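Can I use blue plastic crates for a worm farm, and how do I stop it going sour?

Home & Garden Help > Composting > Worm farms

Posted by Emley

Hello everyone, I hope this is the right spot for this one. I've been wanting to start a worm farm for years, and this May I've finally run out of excuses. The shop-bought kits with the stacking trays look lovely but the one I liked was $299, and that seems a lot to pay for somewhere to put potato peelings. So I'm thinking of using blue plastic storage bins instead, the deep sort with solid walls and a thick rim.

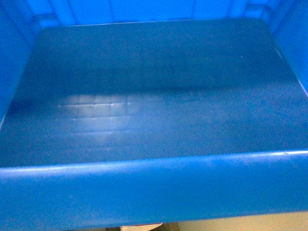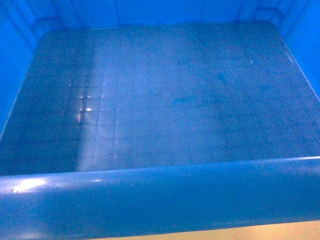
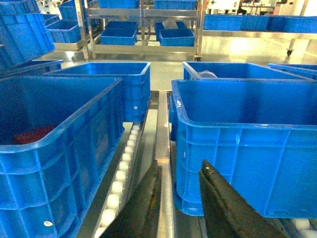
Blue plastic bins, as you'd expect.

What I'd like to know before I start

We're two adults and one teenager who eats like four, so there's no shortage of scraps. The farm would live down the side of the house, which gets sun in the morning and then shade from lunchtime on. Our summers are hot and we get the odd frost, though nothing dramatic.

My mum had a worm farm when I was little and my main memory of it is the smell. She'd lift the lid and we'd all go inside. I would dearly love to avoid that, partly for my own sake and partly because the neighbour's kitchen window is right there and they've always been very good to us about the dog.

So: is a solid plastic bin any good, or do I need something that breathes? How many worms do I begin with? The nursery sells them in boxes of 1,000 and that sounds like an awful lot of worms to be responsible for. And what did Mum do wrong? Thanks so much in advance, and sorry for rambling.

3 replies

Nulley

Welcome, and good on you for giving it a go! I've kept worms in plastic bins for a long time now and they're perfectly happy in them. Solid plastic is fine as long as you sort out two things, which are drainage and air. I'd put money on drainage being your mum's trouble. Scraps are mostly water, the water sinks to the bottom, the bottom turns to sludge, and then up comes the smell.

You'll want two bins of the same size that sit one inside the other, and a lid. Drill holes in the floor of the top one, small ones, all over, and another row along the walls just under the rim for air. Leave the bottom bin without holes so it catches the liquid. Pop a couple of bricks or upturned flowerpots in the bottom one so the top bin stands clear of the puddle. If you're fussy (I am) you can lay a piece of old shadecloth over the drilled floor so the worms don't go exploring, though a few always will. Just tip them back in.

Before you drill anything, give the bin a proper scrub with hot water and dish soap if it's been used before, and rinse it twice. Worms breathe through their skin, poor loves, so whatever was left on the plastic ends up on them.

For bedding, tear up newspaper and plain cardboard, soak it, and wring it out until it feels like a damp sponge. Fill the bin a good third of the way. Add a handful or two of garden soil for grit and a bit of finished compost if you've got any. Then put the worms on top, leave the lid off for an hour in daylight, and they'll take themselves down out of the light.

A box of 1,000 sounds enormous, but it's quite a modest handful when you see it, and it's a sensible start for one bin. Go very gently with the food for the first few weeks. A small cupful of scraps, tucked under the bedding in one corner, and don't add any more until most of that has gone. I know it's hard with a teenager in the house! Keep the rest in the freezer in an old ice cream container. Freezing softens it up too, so they get through it faster once it's thawed.

Things mine love: melon rind, pumpkin, coffee grounds, tea leaves, crushed eggshell. Things I leave out: onion, citrus, meat, dairy, anything oily. People will argue with me about the onion and they're welcome to.

Every time you feed, put in the same amount of torn cardboard again. If you do start to get a whiff, stop feeding, fork it over lightly, add a lot of dry cardboard and leave the lid ajar for a few days. It nearly always comes good.

Dương

just buy the kit, you'll have a tap on it and everything. I made one out of a bin and it leaked on the laundry floor. worms all fine but my husband was not pleased

Tretska

Nulley has covered the bin itself beautifully, so I'll only add a bit about heat, as that's what got me in my first summer. Morning sun sounds mild, but a plastic bin with the lid on warms up a good deal quicker than you'd think, and worms cook. I lost the lot in one January heatwave and I was quite upset about it, which my family found very funny.

What I do now is keep the bin hard up against the shady wall with an old wool blanket folded over the lid, and on really hot days I wet the blanket in the morning and again when I get home. I also freeze a bottle of water and lay it on top of the bedding. You'll find them all gathered underneath it by the evening. In winter the same blanket goes on dry, and I feed them less as they slow right down in the cold.

If you can possibly lift the whole thing up on a couple of pavers, do. It keeps the ants off a bit and it's much kinder on your back. On ants generally, if they've moved in it usually means the bedding is too dry, so a slow sprinkle with the watering can will often shift them. Tiny white worms or little vinegar flies mean it's gone a bit acidic, and a pinch of garden lime or some more eggshell will help with that.

The liquid in the bottom bin wants emptying every week or so. I water mine down until it's the colour of weak tea and give it to the roses and the lemon tree, never to anything I'm about to pick and eat. As for the castings, don't be in a hurry. Mine took the better part of six months before there was enough to bother with. When you're ready, feed only at one end for a couple of weeks, let the worms wander over, and scoop from the other end.

Emley

Oh, thank you all, this is wonderful. I've started saving cardboard already and the teenager has been told about the ice cream container in the freezer, so there'll be no nasty surprises there. Dương, I'm sorry about your laundry floor, mine will definitely be staying outside. One more thing if anybody's still reading: are paper towels all right to put in, or only newspaper?

Nulley

Paper towels are fine if they've only had water or food on them. Leave out any you've used with a cleaning spray.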